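Verkari Open-Air Sessions, Hesville
Site safety walk – outdoor stage, audience field and crew compound
Second inspection, Wednesday, before the afternoon sound check

Ratings: OK / Minor / Action before doors / Closed on recheck

1. Stage structure

1.1 Base plates level and on spreader boards. OK. Front left plate was repacked after overnight rain and sits flat.

1.2 Ballast matches the drawing. Minor. All blocks are in position, but the drawing in the stage office is the earlier revision. Current revision to be posted.

1.3 Roof skin tensioned, no pooling. OK. Upstage corner sags slightly under load and sheds water on its own.

1.4 Wind meter mounted above roof height and reading to the stage desk. Action before doors. Meter is mounted, display is dead. Production to swap the display or post a crew member with a handheld unit. No artist goes on stage without one or the other.

1.5 Handrails on both stair units. OK stage left. Stage right has a loose lower clamp, tightened during the walk. 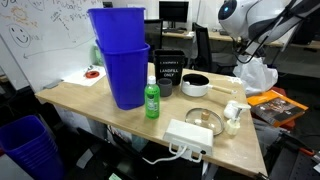 1.6 Stage edge marked with white tape, full width. Minor. Tape is lifting where the monitor wedges were dragged across it. Replace after sound check, once the wedges are in their final positions.

2. Electrical

2.1 Generator fenced, grounded, and clear of dry grass. OK. Ground rod tested by the supplier, tag on the panel door.

2.2 Ground-fault protection on all outdoor receptacles. Action before doors. Two receptacles behind the Abubakari food stand are fed from an older distribution box with no protection. Stand is to stay off until the box is changed.

2.3 Cable ramps at all audience crossings. Minor. The ramp at the sound desk stops short of the fence line and leaves bare cable where people will cut the corner. One more section needed.

2.4 Connectors off the ground. OK at the stage. At the merchandise tent the connectors were lying in a wheel rut. Moved to a stand.

2.5 Fuel stored away from the generator, with an extinguisher within reach. OK.

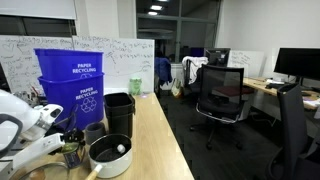 3. Audience field

3.1 Group pitches marked and spaced according to the approved plan. OK. Paint is faint on the slope – repaint if it rains again.

3.2 Walkways between pitches clear. Minor. The center walkway narrows next to the camera riser. Riser to move back toward the sound desk.

3.3 Emergency exits signed and unlocked. Action before doors. Exit 3 was chained. The chain came off during the walk, but it has no place being on the gate at all and should leave the field. Steward briefing to include this gate by number.

3.4 Front barrier pinned and footplates seated. OK. Every joint checked by hand.

3.5 Sound level at the nearest house. To be read during the headline sound check. Permit limit at the front barrier is 93 dB, averaged. The engineer has the limit written on the desk.

3.6 Lighting on the path to the parking field. Minor. Towers work. The last one points into drivers' eyes at the exit and needs to be turned toward the hedge.

4. Crew compound

4.1 First aid post staffed and signed. OK. Sign is readable from the gate but not from the slope. Second sign requested.

4.2 Drinking water available to crew and stewards. OK.

4.3 Radio check, all channels. Minor. Channel 2 drops out behind the Serkenitz trailer. Stewards on that side to use the fallback channel.

4.4 Extinguishers in date. OK, 24 checked. 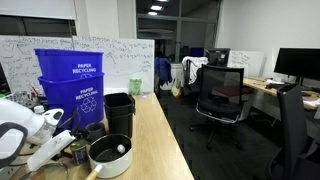
Stage manager's comment on 1.4: the handheld meter works as a stopgap, but it gets read at chest height and the roof sees a lot more wind than that. I would want the fixed display back before the evening set, and a lower hold threshold until we have it.

Inspector's reply: agreed. Item 1.4 stays open until the fixed display is working. The handheld covers sound check and the first support act only, with the hold threshold reduced and the new figure written on the stage desk.

5. Recheck

1.4 Open, see above.
2.2 Closed. Distribution box replaced, both receptacles trip correctly.
3.3 Closed. Chain removed from the field. Gate opens outward with one hand.
Minor items carry over to the evening walk, starting with 2.3 and 3.6 while there is still daylight.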